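April 2026, bench notebook, towel folding cell

Spent most of the morning going back over our house rules for two-arm work, which have grown a bit wild since Kernodis handed us the first draft (bless them, it was 811 lines and half of it was about conveyors!). I've cut it down to what we really use at the table, and I'd love it if everyone would scribble on it before we send it over to Hakemwood.

Rule one stays as it was: both wrists get jogged through full travel before any cloth goes down, and whoever does it watches the camera cables the whole way. A cable that looks lovely and relaxed at home position can be tight as a fiddle string with the elbow up.

Rule two is the one Atif and I went back and forth on. Only one arm moves cloth at a time unless the task sheet says otherwise, and the other one parks with its fingers closed. He'd like it parked off the table entirely. I think over the table is fine so long as it's clear of the pile, and we've left it at that for now. 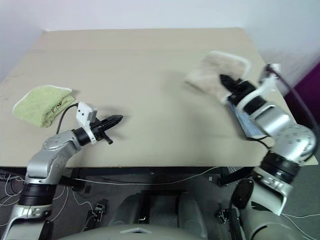 Entry by Folasade Omoregie | Grutovberg bench | read by Atif Bhutto

Right arm on the beige towel with the white border, left arm closed and holding nothing, and a good clear stretch of tabletop between the two grippers. I'd like new people to learn that spacing by eye.

Rule three, floor cables, still needs writing. There's a tangle on the left side, and I want a proper line about routing and who signs for it. Karppinen has wording we could borrow, so I'll ask for it on Monday. Speed limit near people: left blank, Atif to fill in.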